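Trenlow Household Word List

README, version 2

What it is

Trenlow is a word list of everyday household vocabulary in Polish, Vietnamese and British English. It has 997 entries. Each entry gives one thing or one action from home life, with a word or a short phrase in all three languages, and usually a note.

The list was started by Zofia Cieślak for evening language classes in Bradden, where many learners knew grammar quite well but could not ask a neighbour for a dustpan. Nghĩa Hà joined later and wrote the whole Vietnamese column. The first version had some 700 entries and only two languages.

Files

trenlow_main.csv contains all entries, one per line, in UTF-8.
trenlow_notes.csv contains the longer notes, linked by the entry number.
trenlow_regions.csv contains regional words, mostly Vietnamese northern and southern forms.
CHANGES.txt contains the history of corrections.

Please open the files with UTF-8 set by hand if you use a spreadsheet program. Vietnamese has many letters with two marks on them, and these are the first to be damaged. If you see question marks in the word for "bowl", close the file without saving.

Columns in the main file

id: the entry number. Numbers of removed entries are not used again.
en: the English word, British spelling.
pl: the Polish word. Nouns are in the nominative singular, verbs are given as a pair where a pair exists.
vi: the Vietnamese word. The classifier is in brackets before the noun.
room: kitchen, bathroom, bedroom, hall, outside or any.
level: 1 or 2. Level 1 is for beginners.
checked: initials of the person who read the entry last.

How the words were chosen

We did not begin from a dictionary. Learners wrote down the words they had missed during one week at home, and these papers were collected in February. After this we removed names of products and joined the entries which meant the same thing. Where the learners disagreed, for example if a "cupboard" and a "cabinet" are one thing, we kept both and explained the difference in the notes.

Older Polish words came from the notebooks of the Sobczak family, who kindly let us copy them. These entries have the mark "old" in the notes. They are nice to know, but a shop assistant may not understand them.

Known problems

In 72 entries the Vietnamese column gives a description in place of a word, as the object is not common in Vietnamese homes. "Airing cupboard" is a typical case. Please do not use these lines for automatic matching.

The room column is weak. A bucket can stand in any room, and two people will not sort it in the same way. We are thinking to remove this column.

Polish diminutives are not treated equally. Some have their own entry and some are only in the notes. This depends on who was typing.

The English column was read by one native speaker only, who comes from the north of England. For this reason "bread roll" has a very long note.

Colours and patterns are few. We have "striped", "checked", "spotted" and "plain", but nothing yet for marble effect or leopard print, although learners ask for them when they buy oilcloth and wallpaper. Suggestions in Vietnamese would be welcome.

Use and licence

You may copy, print and change the list for teaching, also in paid classes. Please keep the name Trenlow and both authors' names on the first page. If you want to put the list in an application which you sell, write to us before.

The printed booklet is made by Ruvbridge and has the same entries as the files, without the regional forms.

Corrections

Send the entry number, the language and your proposal. One line is enough. It helps if you say where you learned the word, because both Vietnamese and Polish differ from place to place and we do not want to correct something which is right in another town. Zofia reads the Polish messages and Nghĩa reads the others. We answer slowly in summer.

Last changed: August 2, 2024

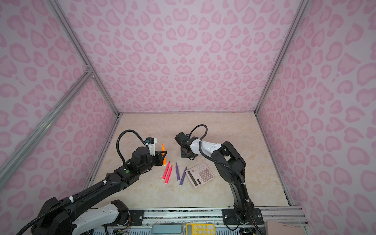
For the next version we would like to add sound recordings for level 1, first in Vietnamese, where the tones are hard to learn from paper. If you can read a page of words aloud in a quiet room, please write to Nghĩa and say which region your accent is from.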